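Home | Meetings | Minutes | Members' Pages | Contact

May 2020
Minutes taken and written up by the cell upkeep secretary

Print this page | E-mail this page

MINUTES OF THE CELL UPKEEP MEETING, ROUND TABLE CELL

The meeting was held by phone and shared screen, as has been our habit this spring, and we began a little behind time while two of our members found the right link. Seven were present. Apologies were received from the Sernell office, who had a customer call at the same hour and asked to be sent these notes.

1. Minutes of the last meeting

The February minutes were taken as read, with one correction. Under item three the gripper spares were put down as ordered from Kindeck when the order had in fact only been priced. It has since gone in, and the parts are on the shelf in the Mokulum store. The secretary is sorry for the muddle and has changed the copy on file.

2. State of the cell

The lead for the cell gave a long and very welcome report. The Mokulum arm has now done 2122 cycles on the board sorting job since the last full service, and apart from the matter under item three it has been a pleasure to look after. The wrist bolts were gone over with the torque wrench, and two on the far side of the flange took a small turn before they clicked. They have been marked with paint pen so that we can see at a glance if they move again. The cable at the wrist was rubbing a bit at full reach and has been given more slack.

There was some talk of whether the flange bolts ought to be checked every 200 cycles instead of every 400. Feeling ran mostly in favor, at least until the new washers have had a fair run, and it was agreed to go to 200 for now and look at the log again next time.

3. Gripper drift and the layout of the table

This took up the better part of the meeting. For some weeks the gripper has been closing slightly to one side on the board, and the second shift had been nudging the pick point by hand to make up for it. Everybody was very nice about this, but it does mean that the saved positions no longer match the written ones, and the lead asked — kindly, but more than once — that any nudge go in the log book before the end of the shift.

The layout was then gone through on the shared model so that we would all be talking about the same thing. The two bins are to sit side by side at the top of the blue mat, green on the left and red on the right, with their shared sides touching. The tray with the circuit board goes below them. It was felt that the layout itself is sound and that the trouble is more likely in the gripper or in the way the tray is seated. The member from Magagula, who built the original tray, said that the early ones could rock a little if grit got beneath them, and suggested wiping under the tray at every change of shift before anybody touches a setting.
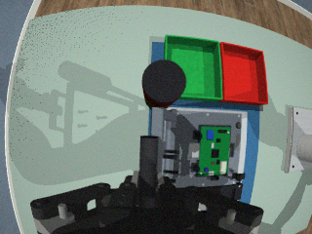
After that we came to the order in which things should be done, and it was settled as follows. The tray is to be lifted, wiped under and set back. The gripper is then to be opened and closed ten times with nothing in it, and the gap on either side read with the feeler gauge. If the two readings agree, the saved pick point is to be put back to the written value and a slow run made at a quarter of full speed. If they do not agree, the fingers come off and the slide is to be cleaned and greased with the grease already in the store, please, and none of the thick stuff from the conveyor bench.

A question was raised as to whether the arm ought to be powered down for the wiping. The answer is yes, every time, with the lock on, and the lead was glad to have been asked. The card by the door is to be reworded so that it says so in the first line.

Two members wondered about adding a stop at the edge of the mat to keep the bins from creeping. It was thought a good idea in principle. Magagula will look at what it would take and bring a drawing.

4. Spares and spending

One set of gripper fingers, two slide seals and a bag of washers are in hand. The meeting agreed to spend up to $100 on a second set of seals, as the last lot were slow in coming and we were all rather on edge while we waited. The question of a spare wrist cable was held over. Sernell had sent a note ahead of the meeting offering to lend us theirs if we are caught short, and the secretary was asked to write and thank them warmly.

5. Log book

The paper log is nearly full. After a good deal of friendly back and forth it was agreed to stay with paper at the cell and have the pages scanned at the end of each week. Several members said they can't type in gloves, and that seemed to settle it. The new book will have a wider column for remarks.

6. Any other business

The work lamp on the Kindeck side flickers and will be looked at. Thanks were given to the second shift, who have kept things going with fewer hands than usual and have been cheerful about it throughout.

7. Next meeting

To be set once the gauge readings are in. Members with items for the agenda are asked to send them to the secretary, and a few lines will do very well.

Print this page | E-mail this page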